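The second life of a headscarf

When I moved to Burnwood I brought with me two suitcases, and one of them was mostly cloth. My aunt had packed it. She believed that a woman can live in a rented room with bad heating, but she cannot live without something to put on the bread, on her hair and over the chair.

In my new street people did not keep cloth in this way. They bought it, it got a stain, and it went in the bin bag for charity on Monday. I do not say this to judge. After one winter I was doing the same.

What changed my mind was the mending evening above the bakery in Mavberg Road. I went for the tea, and I stayed because of the talk.
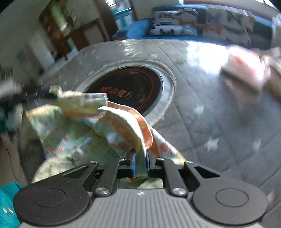
Forough Ebrahimi thinks that a pattern forgives more than a plain colour does. A darn in white linen will always be seen, she told me, while on a busy print you can sew badly for years and your guests will only praise the flowers.

I have tested this, and she is right. My stitches are still uneven – my mother would pull them out – but on printed cotton they disappear. The group has now repaired 157 pieces, and the book where they are written down has become nice reading by itself. "Tablecloth, wine." "Scarf, dog." "Scarf, same dog."

Caroline Were keeps the book. She also keeps the scraps, in old biscuit tins, and up to six people may be looking through them at the same time, with a lot of elbows.
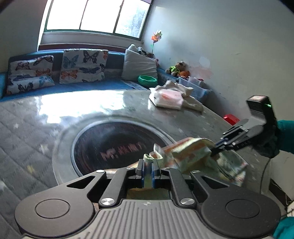
Where to begin

Choose something you already like. It is hard to be patient with a cloth you never wanted. Wash it first, iron it, and look at the weak places against a window.

Use a thread a little thinner than you think. Stop when your eyes are tired. My own first scarf took the whole of September, and it now lives on the back of the kitchen chair, where my aunt would have put it.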